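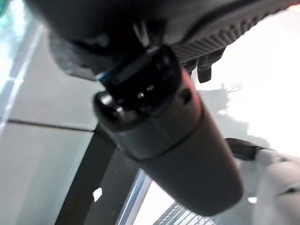 Saturday, 7 in the morning. Got to the shop before anyone else and had the bench to myself until ten. Coffee first, then straight to the wrist.

The plan was to sort out the wobble at the gripper before touching any more software. I put an indicator on the last joint and pushed the gripper by hand. It moves more than it should. The joint itself is fine. The play is in the adapter I printed last month, where the screws have started to pull into the plastic. I tightened them and got most of it back, but they will work loose again. I need to make that part out of aluminum. Dirk Wegener has a piece of plate left over from his router table and says I can have it if I cut it myself.

Cable routing next. The run from the wrist back to the elbow was too short by the width of a finger, so at full twist it pulled on the plug. I let out some slack and taped it down for now. Then I ran the joint back and forth 200 times at low speed while I swept up. No dropouts. Last week it lost the signal before I had even found my chair.

After that, grip tests. The Votamex controller lets me set the closing force in steps, but the numbers on the screen don't match anything I can measure, so I am making my own table. I started at 54 and went up until heavy things stopped turning in the grip. Round parts are the hard ones. A box sits flat against the fingers and stays put. A cylinder wants to roll as soon as the wrist tilts, and the more it weighs at the far end the sooner it goes.

At 600 the motor gets warm enough that I don't like to leave my hand on it. I wrote that down as the upper limit for anything longer than a short lift. Dirk thinks I should change the finger pads before I go looking for more force. He is probably right. He has some rubber sheet from Mühlbauer in the drawer under the drill press, and I will cut two strips from it next time.

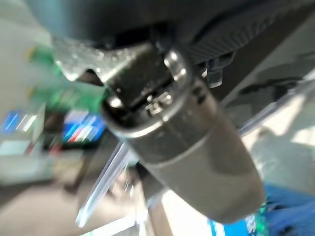 I also slowed the wrist down. It was swinging at the end of each move and taking too long to settle, and half of my bad readings came from that. With the ramp set longer the whole cycle takes more time but the numbers repeat. I'd like to get some of the speed back once the adapter is replaced.

The cycle counter was at 3,882 when I shut down. I should have written down where it was in the morning.

Lunch was a cheese roll from the gas station. Dirk left early to pick up his daughter.

To do: cut the plate, buy longer screws, label both ends of the wrist cable, ask in Trirnthorpe if they still sell the small bearings. Pay the bench fee for October.

Home by 5. Shoulder sore from working under the arm.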